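4.3 Care of the Table Top

The Grallberg table is supplied with a pale wooden top. Clean the surface before first use and at regular intervals afterwards.

1. Remove all items from the part to be cleaned.
2. Wipe away dust with a dry, soft cloth, following the direction of the grain.
3. Wipe again with a cloth dampened in clean water and well wrung out.
4. Dry at once with a second cloth.
5. Allow 2 hours before applying oil.

CAUTION: Do not use scouring pads, bleach or wax polish.

NOTE: Variation in colour and grain is natural and does not constitute a fault.

6. Apply Sokorora oil sparingly, then wipe off any excess. Inspect the surface in good light for dull patches. 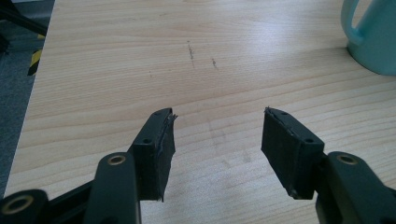
Fig. 9. Table top, pale finish with fine, wavy grain.

Comments (2)

Afia Bawa
Does step 5 still apply if I have only dusted it?

Woo-jin Ra
I used far too much oil the first time and it stayed tacky for days. A teaspoon did the whole top.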